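Community Archive Assistant (Part-time, Fixed Term)
Rantala Local History Centre

Applications are invited for the position of Community Archive Assistant at the Rantala Local History Centre. The position is offered for 15 hours per week until the end of July, with the possibility of extension subject to funding.

About the position

The Centre holds the records of the former Tastberg district, including council minute books, school registers, family papers and over 800 photographs donated by residents. Much of this material has not been catalogued. The successful applicant will work under the direction of the Collections Manager, Imogen Hollis, to list, label and rehouse the Tastberg papers so that they can be made available to the public in the reading room.

Duties include preparing item lists, entering records in the Lelta catalogue, replacing worn folders, answering written enquiries and assisting readers during opening hours. Some lifting is required.

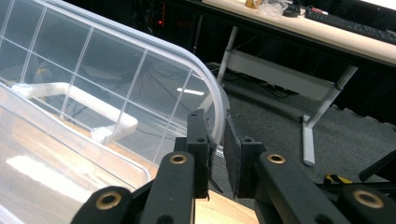 The Tastberg papers came to the Centre from several households and were received in a variety of cartons, suitcases and tubs. The assistant will record the order in which items were packed before anything is moved, and will note any labels or loose sheets found with them. Clear plastic bins with ribbed lids may be used for short-term storage while a donation is being listed, but papers intended for permanent keeping must be transferred to acid-free boxes. Training in handling and labelling will be provided in the first week.

Selection criteria

Applicants must have:
Experience in a library, archive, museum or records office, whether paid or unpaid
Accurate keyboard skills and clear handwriting
The ability to deal courteously with members of the public
A current driver's licence

A knowledge of Finnish or Swedish would be an advantage, as a number of the family letters are written in those languages.

Conditions

The position is based at the Centre. Hours may be worked over two or three days by agreement, between 9 am and 5 pm. Travel to other sites is reimbursed at the standard rate.

How to apply

Please send a résumé, the names of two referees and a statement of no more than 700 words addressing the selection criteria. Applications should be marked "Position 891" and addressed to Aleksi Valtonen, Administration Officer, Rantala Local History Centre. Late applications will not be considered. Only applicants selected for interview will be contacted.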